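Building With Two Robot Arms: A Guide for Young Readers

A robot arm is a machine that can reach, turn, and hold. At the Nostent shared workshop, members are building a workbench with two of them. The project is named Istine, and work on it began in January.

Each arm ends in a gripper, the part that does the job of a hand. A gripper needs no thumb. Its fingers move together to hold a part and move apart to let it go.

A gear is a wheel with teeth. When the teeth of one gear fit between the teeth of another, turning the first gear makes the second one turn as well. Many machines, including robots, have gears inside them.

The grippers at the Istine workbench:

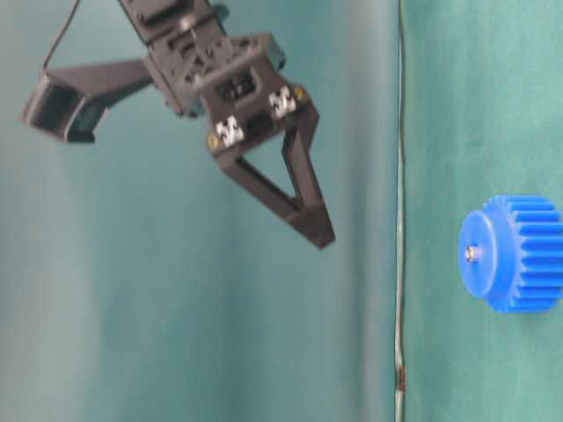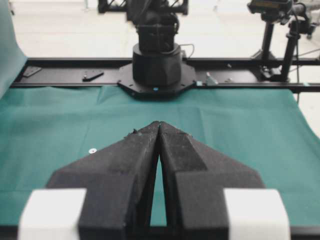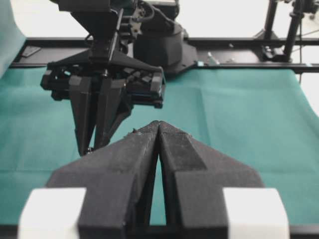
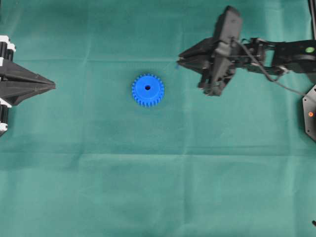
By Loubna El Idrissi, with Kam-wah Lau
Nostent Workshop Learning Pages – 3 Apr 2026

Two arms can share a task. One can hold a part steady while the other works on it, much as you hold a jar with one hand and twist the lid with the other. The arms must be told where to go, and they must not bump into each other. Builders therefore test each movement slowly at first.

Young visitors are welcome at the workshop with an adult. Please keep hands, hair, and sleeves away from the arms, and ask a member before touching any part – even a small one.

Word to know: "spur gear" means a gear with straight teeth around its rim.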